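the tenant newsletter as a source in its own right, and the problem that follows is one of manners as much as method. A newsletter is written by people who expect to meet their readers at the bus stop. It is polite about things that a court file is rude about, and the other way around.

3.2 Hearing the raids twice

Our second body of material is audio. Between them, the Lolton and Beltthorpe community stations kept 602 usable recordings from the years when both neighborhoods were being policed as drug markets. Most are call-in shows. A few are sermons, and one is a very long argument over a parking space that we coded in full before admitting it had nothing to do with narcotics. We left it in the archive, where it has been played more often than anything else we digitized.

The recordings matter because the printed record is so lopsided. The Hartley paper ran 986 items on drug arrests in the same period, and residents are quoted in very few of them. When they do speak, they tend to be "shaken" or "fed up," and they are seldom allowed a second sentence. On the radio the same people talk for six or seven minutes at a stretch. They complain about the dealers, the police, the landlord and the host, often in that order. A caller who wanted more patrols in the first half of a show could be furious about the patrols by the second half, having been stopped by one on the way to a pay phone.

Earlier writing on the drug war has had trouble with callers like this. One school wants Black residents to have asked for harsh policing, and another wants them to have opposed it from the start. Our callers did both, sometimes before the station break. We coded each recording for what was asked for (more police, fewer police, jobs, streetlights, treatment beds, an apology) and let a single call carry as many codes as it earned. Streetlights did far better than anyone on the project had predicted. Treatment beds came next, and the apology turned up late in the period and then would not go away.

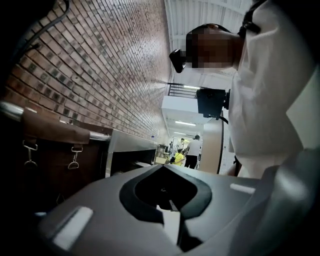
Figure 2. Brick wall and metal rail with leather and hanging clips.

RACE, MEDIA AND MEMORY

3.3 From archive to series

The recordings were later cut into an audio series under the name Jodo, which was the working title and outlived several better ones. We had planned a sober documentary with a narrator. Test listeners in Lolton told us that the narrator sounded like the man who used to read the arrest reports, and he was retired. What replaced him was a looser form in which two callers, recorded years apart, are placed side by side and left to disagree. The method has no name in the literature, and we decline to give it one.

Form had consequences for the findings. With a narrator, the mandatory sentencing laws arrive as the main event and the neighborhood reacts. Without one, the laws come up the way callers brought them up, as news about somebody's nephew. Several listeners in Beltthorpe said they had never connected the statute to the empty chairs at a cousin's wedding until they heard the two calls together. Others said they had connected them perfectly well at the time and wondered what had taken us so long. Both responses appear in the guest book, which has 2,000 lines and is in places unkind to the editing.

We should say something about the gaps. Tape was expensive, and the stations recorded over whatever seemed least important that week. What seemed least important was the overnight show, which by every account was the good one. Only 2 of its broadcasts survive, one of them underneath a gospel hour, so that a woman describing a raid on her building has to compete with an organ. She more or less wins. We have transcribed what can be heard and marked the rest as music.

3.4 Consent and second thoughts

Callers gave first names or none, and many gave the name of someone they disliked. Tracing them was slow work. Where a caller could be found, we played back the tape and asked permission to use it. Most agreed, a few asked us to remove the swearing, and one asked us to put some in. Calls whose speakers could not be traced are counted in the tables but are not heard in the series.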